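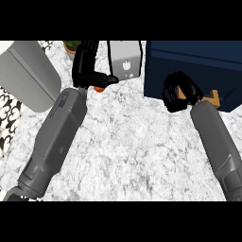 Padmavathi Marar reckons a kitchen only feels like yours once you've burnt something in it. By that measure I moved into my flat in Grerbridge at teatime on day one (cheese toastie, smoke alarm, the lot!). Renting at 41 wasn't the plan, but I've got fond of it, and I've stopped saving the good plates for a house I may never buy.

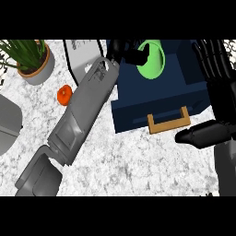 So in June I spent £287 on shelves, a lamp and a proper bread knife, and I'd do it again tomorrow – my landlord even likes the shelves.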